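Getting wrist camera grasp poses to stop wandering on shiny parts

Posted by Murray Lowther, 28/05/2022

If you've followed the earlier posts you already have Torano running, your hand-eye calibration saved, and a planner that gets the arm above the mat without hitting anything. What you probably also have is a grasp pose that hops all over the place when the part is metal. Mine did, for most of April. This page is how I fixed it in Flometside (the perception layer I use between the wrist camera and the planner), and it should carry over to whatever you're using, because there's not much magic in it.

Before you start, check that the camera stream and the joint states share a clock. I know, boring. But if the two are out of step then every number further down is junk, and you'll spend an evening tuning a filter that was fine to begin with. Guess how I know.

Step 1. Mask the gripper

The fingers are in every image the wrist camera takes, and so is the gripper body along the bottom. Your segmenter doesn't know they belong to the robot. Open the gripper fully, grab one image, and draw a polygon around each finger and one more for the body. Save those as the "open" mask. Then do it again at several widths on the way to closed. I saved 7 masks in all and Flometside picks the nearest one from the finger position. Blending between them sounded smart and gave me ragged edges, so I dropped it.

Grow each mask by 5 pixels. Less than that and the speckles on the grip pads leak through and come back as tiny confident blobs.

Step 2. Deal with the shadow

This one got me. When the arm hangs over the mat it throws a big soft shadow right in the middle of the view, and a plain threshold on brightness will happily call that an object. Worse, it moves with the arm, so it looks like an object that's running away from you.

What works is to stop using brightness alone. Compute local edge strength, and throw out any region whose border is soft nearly all the way around. Metal parts have crisp borders at least somewhere. In the config it's the setting called border_sharpness, and I start at 13 and go up until the shadow drops out. 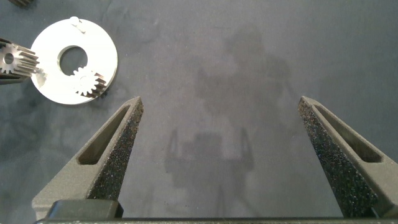 The ring and the small gear leaning on it are what the segmenter has to pull apart, with the shadow sitting between the fingers. 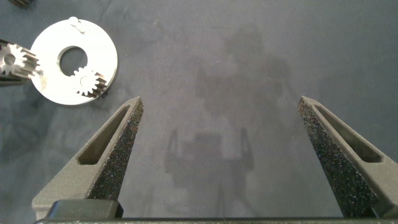
Halska wrote to me after reading a draft of this and said the sharpness test had thrown away real gears too, the ones lying half in shade, and that the cure was to run it on each side of the region separately and keep anything with even one crisp side. I've since switched to doing it that way. It's slower, but only a little.

Step 3. Split touching parts

A spur gear resting on a ring comes out of most segmenters as a single lump. If you ask for the center of that lump you get a spot that's on neither part, and the planner will cheerfully send the gripper there.

I split on holes first. If the lump contains a big round hole, fit a circle to the part of the hole's rim you can see, fit a second one to the outer rim, and take that whole ring out of the lump. Whatever is left over is a candidate for a gear. Two things to watch:

The fit has to cope with a missing piece of rim, so use a robust fit and give it a decent number of tries.

Don't accept anything that touches the image border. A half-visible gear will give you a center that is just wrong. Mark it as "seen, not graspable" and let the planner move the camera over for another look.

Step 4. Smooth the pose, but not too much

Now you have a clean region per part and a center for each one. It'll still jitter, because the highlights slide around as the camera moves. Keep the last 21 poses in the base coordinates (base, please, not camera — I lost a day to that) and take the median. Throw the buffer out whenever the part changes identity or the view drops it.

I tried a proper Kalman filter first. It was fine. The median was also fine and I can explain it to myself in the morning.

Step 5. Hold off on closing

Last bit. Don't let the planner commit until the pose has been steady for roughly 5 updates in a row. In Widmer, my little task runner, that's a guard on the transition from "hover" to "descend". If the guard times out, back the arm up a bit and look again from there. Log the reason every time. When you come back to tune things you'll want to know whether it was the mask, the split or the smoothing that held it up.

The config file and the polygon tool are both in the Flometside repo, under tools. If your masks come out shifted sideways, check whether your driver is flipping the image before you redraw them.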